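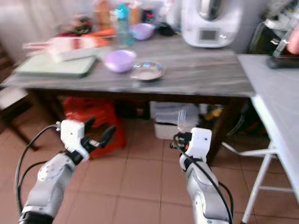
28. März 2023
Von der Redaktion Plokport

Über uns

Plokport sammelt Beispiele für lernende Roboter. Küche, Tisch, Haushalt, alles was zwei Arme können sollen. Bisher 3.931 Aufnahmen, davon 1.261 seit Januar. Jede wird gesichtet, beschriftet und notfalls aussortiert.

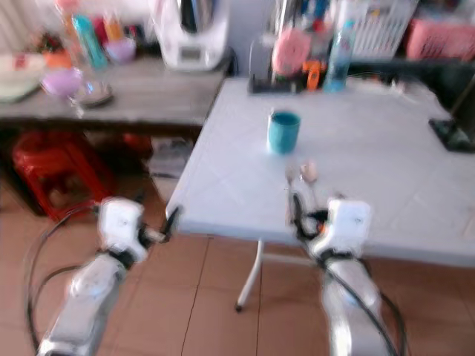

Löffel greifen, Becher umstellen, Schüsseln stapeln. Klingt banal, dauert aber. Pro Aufgabe mindestens 90 Durchgänge, immer mit anderer Anordung. Wir sind 7 Leute, Abnehmer u. a. Desasine und Karagiannis. Anfragen gerne per Mail, Antwort kommt meist am selben Tag. Neue Aufgabenliste folgt nächste Woche, Datensatz „Drususance“ ist in arbeit.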